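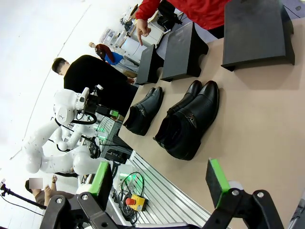 # The shoes go on the table, and then what?

Ask Natalina Ruggiero what her job was last October and she answers fast. Shoes. Out of the box, onto the table, face them up, onto the display. Again. She did it for Bostia, the footwear chain, in the back room where store displays get built before they ship.

Ask her now and it takes a while.

"I watch, I fix, I tell it where," she says. "There isn't a word for it yet. On the payslip it still says display assistant."

The thing she tells where is called Stina. Arm, gripper, a lot of cable. Bostia leases it from Vachon, and the deal was simple enough on paper: the machine handles the pairs, the people handle everything a pair can do wrong. Which is plenty. Black leather is the worst of it - shiny, dark inside, dark sole, and a pair that has slid together looks like one lump until somebody nudges it.

So the table matters more than it used to. Wanting Du runs the floor and she has opinions on the table. Nothing on it that doesn't need to be there. Risers along the far side, shoes in front. Coffee, no. Phones, no. She had 2 arguments about phones in the first week and won both.

"People used to talk over the boxes," she says. "Now they talk over the risers and point. I'm not sure its worse. Its different."

## Less bending, more standing

Start with the good part. Backs. Naveed Naqvi is 67 and had planned to quit before the summer. A day on the old line meant down to the carton, up to the table, down again. He stayed on. He spends his shifts near the stop button, mostly, and checks buckles and side straps by hand, which the machine can't judge.

He misses the pace, though. "You had a rythm. You'd do a hundred pairs and not remember one of them. I liked that." Now he remembers every one that goes wrong.

A pair counts as right when both shoes are on the table, toes the same way, no gap. A lone shoe is a problem. The other half is in a box someplace, or still in the gripper's queue, or went out to a store with the wrong partner, and finding it is a human job start to finish.

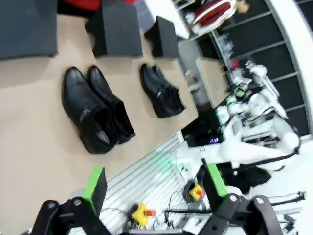 Ruggiero keeps a paper list of odd ones. It was supposed to be a spreadsheet. Du gave up asking.

Numbers, then. Bostia says 77 percent of pairs now get placed with no one touching them. Staff I talked to figured it was lower on boots, higher on loafers, and that the figure leaves out the time spent resetting. Katia Bellini, who reps for the workers on site, wants the resets logged. Every one. "If it takes a person, it's work. Put it down as work."

She got part of that. Resets over a minute go in the log. Short ones don't, and there are a lot of short ones.

No layoffs so far. Two people moved to shipping, one by choice. Hours are the same, pay is the same - and that second one is the sore spot. Bellini's view is that teaching a machine where a boot goes is skilled and should be paid like it. Management's view is that it's under review.

## "Show it again"

Sławomir Wilczyńska comes in from Vachon to tune things. Quiet guy, asks more than he tells. His best source is the people who did it by hand, he says, and he'll stand there while Ruggiero lines up the same pair over and over. Show it again. Slower. Why did you turn that one?

She often doesn't know why. Thats the odd part of the job, she says, finding out what your hands were up to for years.

Next is a second site, Ploterus, a warehouse with almost 100 staff. Du has been asked to go train them. She's said yes, on the condition that she takes Ruggiero with her, and that the trip gets a new line on the payslip before they leave.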